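Oltus: Ausgemusterte Workstations werden aufgerüstet

18. Dez. 2022 - Die Werkstatt von Flillix in Oltus hat mit der Aufrüstung von 45 gebrauchten Workstations begonnen. Die Geräte stammen aus einem Konstruktionsbüro und erhalten andere Prozessoren, neue Wärmeleitpaste und zusätzlichen Arbeitsspeicher. Der Zeitaufwand liegt bei rund 20 Minuten pro Gerät, Funktionstest nicht eingerechnet.

Getauscht wird bei eingebauter Hauptplatine. Nach Abnahme des Kühlers werden Haltehebel und Andruckrahmen des Sockels geöffnet, der alte Prozessor wird senkrecht abgehoben.

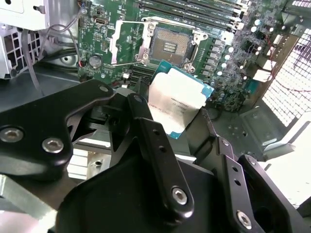

Man-lok Lau, Redaktion Technik

Der offene Sockel mit seinem goldfarbenen Kontaktfeld ist der empfindlichste Teil der Platine. Verbogene Kontakte lassen sich nur unter Vergrößerung richten, häufig muss die Platine ersetzt werden. Der Prozessor wird deshalb ausschließlich an den Kanten gefasst und ohne Druck eingelegt - die Anpresskraft bringt allein der Rahmen auf.

Vor dem Umbau wird die Firmware aktualisiert. Bei acht Geräten war das nicht möglich, sie dienen als Ersatzteilspender. Jede fertige Workstation durchläuft einen Lasttest von 5 Stunden. Die Auslieferung an das Berufskolleg Vrettos ist für Februar vorgesehen.

Weitere Meldungen
Nastitgate verlängert Rücknahme für Altgeräte
Netzteile prüfen: Messwerte unter Teillast
Vrettos: Rechnerraum erhält neue Verkabelung
Arbeitsspeicher mit Fehlerkorrektur im Gebrauchtmarkt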